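**Wirnis desk lamp, set-up guide, section 9: placing the lamp and taming glare**

By now you should have the arm screwed together and the head clicked on. If the head still wobbles, go back to section 8 and redo the collar, because everything below assumes it stays put when you let go!

1. Pick your table. I like wood that isn't too shiny (my own desk is an old door, long story), but anything flat will do as long as the clamp gets a proper bite. Wipe the edge first. Crumbs under the clamp pad will leave dents, and yes, I have the dents.
2. Decide where you really work, which is usually a smaller patch than you'd think. A thin tape outline on the tabletop is great for this. Sit down, do your usual thing for a few minutes, then tape around the part you used. 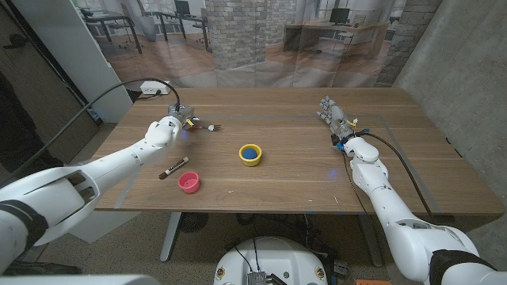

3. Clamp the base on the side opposite your writing hand. Lefties go right, righties go left. Turn the knob until it stops, then give it a quarter turn more.

 **Caution:** no pliers on the knob, please. Khang Dương cracked two of them on our test lamps and he was "only snugging it up."

4. Run the cord down the back leg of the table with the two clips from bag 11. Leave a little slack at the elbow or the arm will creep back up every time you lower it.
5. Plug in and hold the button until the light blinks. You're now in Lenen mode (the soft, warm one). Tap again for Sầm, which is brighter and a bit cooler, and the one I use for sewing and fixing things.

### Checking for glare

Do this in the evening with the curtains shut, otherwise you'll be chasing the window instead of the lamp.
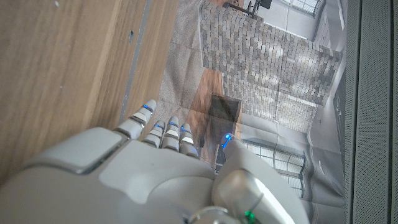 Start with the head straight over your work and the light on Sầm, then tip it away from you a little at a time. Keep your own head where it normally is, no leaning! Smooth, glossy plastic is the best thing to practice on. Look at the back of that white and gray hand: the bright reflection along the top edge of the raised panel is the kind of hot streak you're hunting for, while the soft highlights on the curved parts are fine to live with. Once the streaks on your own stuff have calmed down, tighten the head screw and stop fiddling.

**Note:** if you can't get rid of a streak, snap on the Jirnach diffuser (part 357). It takes some of the brightness away, so I leave mine off for reading.

**Note:** swapped your table for a taller one? Run the glare check again. Cúc Tạ put together a height chart for standing desks, and you'll find it on page 109, right after the spare parts list.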